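3.2 Site operations and equipment handling

The two venues differ in how group bookings are prepared. Galtach is a residential centre that takes conference delegates for one or two nights, with outdoor sessions fitted around the meeting timetable. Urkholm has no bedrooms and works on day visits, mostly from firms and schools within an hour's drive. Both sell a mixed package in which the morning is spent on problem-solving tasks and the afternoon on rope courses, canoeing or orienteering. The choice of afternoon activity is normally fixed at booking, although Galtach lets the organiser change it up to the evening before arrival.

Booking records were taken from the Cirkedar reservation system, which both venues had used for at least two full seasons before the study. Each record gives the party size, the activities ordered, the catering level and the time at which the group was due at the first station. Records for private parties were kept separate from those for corporate and school groups. Where a booking had been split across two invoices, the parts were joined by hand using the organiser's reference. The final set held 400 bookings, of which 75 were residential.

Delay was defined as the difference between the planned and the logged start of the first outdoor activity. Instructors at Urkholm log the start on a tablet at the station; at Galtach the time is written on a paper sheet and typed in later. The paper sheets tend to be filled in to the nearest five minutes, and this rounding was left in place. A start that was logged before the planned time was treated as zero delay. Cancelled sessions were dropped, but sessions moved indoors by the weather were kept and marked as such.

Party size had less effect than expected. Groups of more than 50 started later than smaller ones at Galtach, where there is a single kit store and one path down to the lake, but no such pattern was found at Urkholm. The stronger link was with the number of equipment changes in the programme. A group going from the rope course to canoes has to return helmets and harnesses, collect buoyancy aids and be briefed again, and this was the point at which most of the lost time built up – even on days with low bookings.

Small items were handled separately in the analysis. Harnesses and paddles are numbered and checked out one by one, while bottles, markers, clips and task cards are issued in mixed boxes and are rarely counted on return. 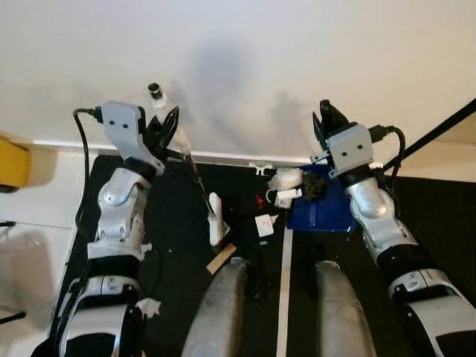
Figure 2. Work area with two robot arms, black mat and small objects.

Staff hours were taken from the Hendriks rota sheets and matched to bookings by date and shift. Hours spent in the kit store were not listed apart from other ground duties until June, so the earlier months could be used only for total hours. For this reason the cost figures in Section 4 are given per shift, and the two venues are reported side by side without pooling.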